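4.2 Vacancies that do not want to be filled

The usual way to read a labor market is to count the jobs on offer, count the people looking for one, and divide. The approach has the great merit of being quick. It assumes that an employer who posts a job would like someone to do it, and our Florkholm sample gave us reason to treat that as a hypothesis.

We followed 2,261 postings placed by private employers in the Florkholm commuting area, starting in June. Of these, 923 were still open at the end of the study window. Official practice would call that a tight market. We called the employers instead, which took longer and was worse for morale.

Three kinds of answer came back. Some firms were hiring and could not find anyone at the wage they had in mind, a wage that in several cases seemed to have been in mind for a very long time. Others had filled the job and forgotten the ad. The remainder, whom we label "standing" posters, kept an ad up in case somebody remarkable should happen by. One manager at Solheim described this as "leaving the porch light on." Applicants, who had spent an evening each on the cover letter, were not asked whether they found the image comforting.

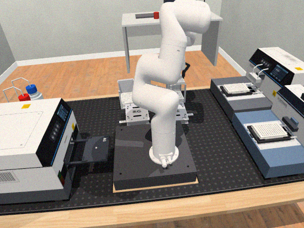 Standing ads do real damage to the ratio. They enter the count at full weight each month, they never leave, and they respond to the business cycle about as much as a parking sign does. When demand falls, firms pull the ads they meant and keep the ones they did not, so the share of standing ads goes up just as the count is most closely watched. Bartoš noticed the same pattern in his earlier work on seasonal hiring and put it down to coding error. We thank him for his patience while we argued him out of it.

To adjust for this, we drop any posting left unchanged for more than 30 days unless the employer confirmed an active search by phone. The cutoff is blunt. A hospital looking for a specialist may need far longer, and a warehouse that has not found a packer in that time has usually learned something about its pay. We tried a separate cutoff for each occupation and gained little except more columns.

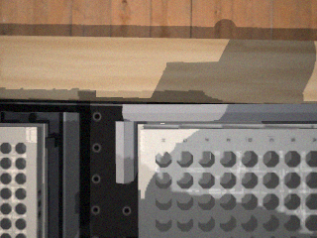
Job titles gave us a second problem, since the same work turns up under different names and different work under the same one. "Technician" was the worst offender. At Stemeo it meant someone who repairs equipment on site; at Illusen it covered everything from ordering supplies to bench work with well plates of the sort held in the black rack in Figure 1, and the ad mentioned neither. Farías recoded these postings by hand from the duty lists, where duty lists existed. Where they did not, she recoded them from the phone notes and marked the result as low confidence, a category that grew faster than we had planned for.

Figure 1. Rendered view of a laboratory bench with a rack holding two well plates.

Recoding moved few postings between broad groups but many within them, and it matters most for the wage comparison in the next section. Readers who care only about the total may skip ahead. Readers who care about technicians should know that employers do not agree on what one is, and that the wages on offer suggest some of them would prefer not to find out.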